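Can a Machine Move the Furniture Yet?

When I began to work at Pudholm, a small furniture shop, the owner told me that in a few years a machine will do my job. I was not afraid, but I was curious. That is nine years ago and I still lift the tables.

People think the hard part is weight. For me weight is the easy part, and there are strong machines for it already. Glass is hard in another way. It has few places where a hand can hold, and if you press too much on the rim you may pay for it. A person feels this in the fingers before he understands it.

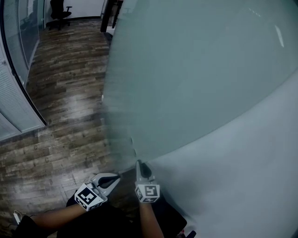 Florante Malabanan wrote to me after my first article that I ask the wrong question. In his opinion two fingers with a rubber pad are enough for most chores, and what is missing is the judgment of when to stop pushing. I agree with half of it. Judgment is missing, yes, but I would also like more fingers.

My opinion today is that a machine can do a chore when the chore is always the same. In a home it is almost never the same. The chair is moved, the light comes from another side, the floor is scratched. I would let a machine carry my boxes this September. My glass table I would still carry with my brother.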